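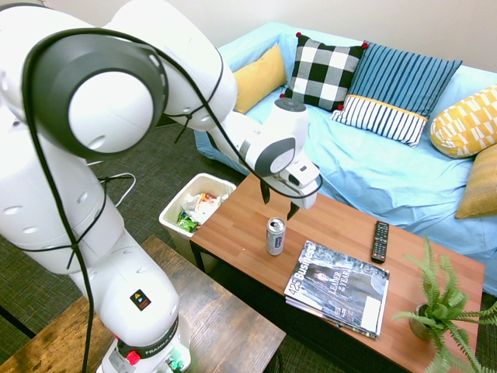 Arm build, winter report: cable routing and the pick tests

29 December 2024

The arm at the Arnasmont shared workshop is now set up in the lounge corner, on the wooden table, with the sofa and the coffee table inside its reach. The aim of the Judex project has not changed since the last newsletter. The arm should clear a coffee table of ordinary things, put the trash in the bin, and leave everything else where it was. This item covers the work on the cable, the grip settings and the test log.

Cable

The first route ran the cable close along the links. It pulled tight whenever the wrist turned past a certain point, and the controller stopped the arm on a force limit. The present route goes over the outside of the upper joint and down the upper segment, with a free loop at the gripper. The loop has to be long enough for a full wrist turn and short enough to stay off the table at the lowest pick height. We changed its length 3 times before both conditions held.

The cable is held with ties. Members who work on the arm should check them before each session. Pull each one by hand. If it slides, replace it. A tie that has slipped toward a joint can get pinched, and the damage to the jacket will be on the side that faces the arm. Trim the tails on new ties.

Grip

A standing beverage can is the reference object. It is light, it dents, and its shape is known. The approach is from straight above with the fingers open. The arm then lowers to the pick height, closes at low force, waits for the width reading to settle, and lifts. If the settled width is below the lower limit, the script treats the pick as a miss, opens the fingers and goes back to the start pose.

The script, which we call Kivi, had one fault worth reporting. It used the width reading taken right after the close command, while the fingers were still moving. Some good picks were logged as misses and some misses as good picks. The reading is now taken after a wait. Logs from before the change have been kept but are marked, and they should not be mixed with the new ones.

Magazines and the remote control are on the "leave alone" list. They are on the table during tests so that the detection step has something to reject. The fern is handled differently. Its fronds spread too far to be treated as a single solid object, so Kivi keeps a blocked zone over that end of the table, and no path may enter it. The zone is set by hand and must be set again if the pot is moved.

Test log

The log has 1,727 entries. Each entry is one attempt, with the start pose, target, finger width, result and stop reason, if any. The last batch was 80 attempts on the can, of which 9 ended in a miss. Most of those misses had the can near the back edge of the table, where one finger comes down close to the edge and the position estimate is at its worst. Moving the start pose toward the sofa may help. It has not been tried.

Drop position over the bin is fixed for now. It works while the bin stays on its floor mark.

Still open

Strain relief at the base end of the cable. The current arrangement is temporary.

A second camera angle, so that the back edge of the table can be measured better. The Plaris mount in the parts cabinet would fit but needs a longer screw.

Soft pads for the fingers. Two materials have been ordered, and both will be run on the same can positions.

Work on the arm starts again in February. Until then, please leave the tables and the bin in their marked positions. Calibration files are on the workshop drive in the Judex folder, and the newest one is the only one that matches the present setup.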